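Jelmont Lounge Chair by Gullard: Review

Posted 29/12/2020 by Dušan Lukáč

I bought the Jelmont in June to replace a recliner that had gone flat in the seat. It has been in the corner of my living room ever since, and I sit in it most evenings to read.

The chair comes in one large box. The legs are packed separately and attach with 8 bolts, and Gullard includes the hex key. Putting it together took me less than an hour. One of the pre-drilled holes was slightly off and I had to loosen the other three bolts on that side before everything lined up. After that it stood level and it hasn't rocked.

The frame is solid beech with an oil finish. The grain is matched fairly well across the armrests, less so on the back rails, but you won't see those if the chair is against a wall. The seat is low and tips back more than it seems to in the store. I am tall and like it. My mother finds it hard to get out of and picks the sofa when she visits.
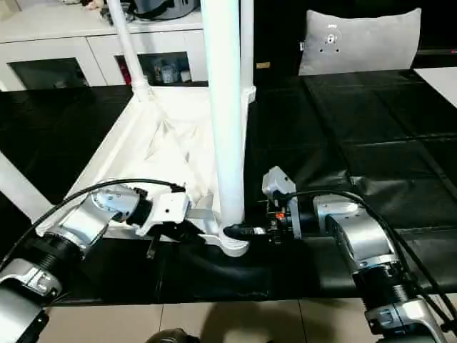
The cushions are firm. They softened a little over the first two months and then stopped. The covers zip off for washing. Mine are in the gray wool blend, which pills on the front edge where your legs rub. A fabric shaver takes care of it, though at this price I expected better. The store also had the Brerketis leather version, and it felt smoother but cost a good deal more.

I looked at the Baluyot armchair before buying. It has a higher back and better neck support, but the arms are narrow and there is nowhere to rest a cup. The Jelmont's arms are wide and flat enough for a mug or a paperback.

Delivery to my apartment was an extra $200. They left the box in the lobby, and I had to carry it up myself. I called about it and got half the fee back four weeks later.

Rating: 4 out of 5. I would buy it again in a different fabric.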